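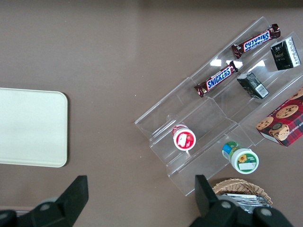
Posted by Verna Haddad
Gripper trials, September update for Halima Lukumay

Hi Halima, you asked for the short version, so I've left the spreadsheets on the shared drive and I'll just tell you how it's going.

We've now done 84 picks with the plain black fingers and the same again with the padded ones from Symonenko. The padded pair are lovely on the Snickers bars (hardly a crinkle!) but they're fatter, and on the stepped acrylic display that really hurts. There isn't much room between one step and the next, and twice the left arm nudged a box while going for its neighbour. The plain ones slip in far more easily. Round things lying on their side are still our worst case with either pair, and I'd like another fortnight on those before I promise you a number.

The wrist camera has been the nice surprise. Clear plastic gives it glints all over the place and I was dreading that, but it mostly copes once we turn the exposure down.

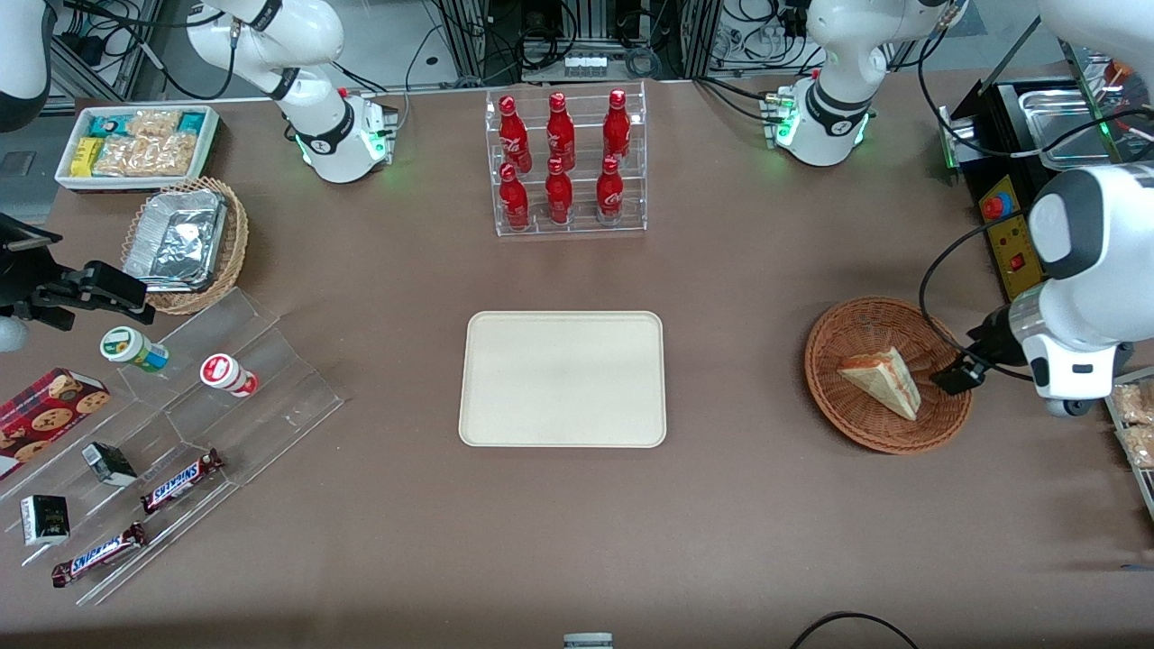
Bottles next. I want to run all six Cokes from the rack to the cream tray with each arm, then swap the fingers over and do it again, so we can stop arguing about whether the right arm is clumsier or just has the harder side of the table. The sandwich wedge is staying in the set too. Trement said soft food was out of scope, but Warnthorpe keep asking me about it and I'd rather have an answer for them.

Money: we're 4 per cent under, all of it from the cable order, which came in cheaper. Could I put that towards 2 more sets of padded fingers, cut slimmer? Symonenko can turn them round before the Gadoscombe visit if I order this month.

Verna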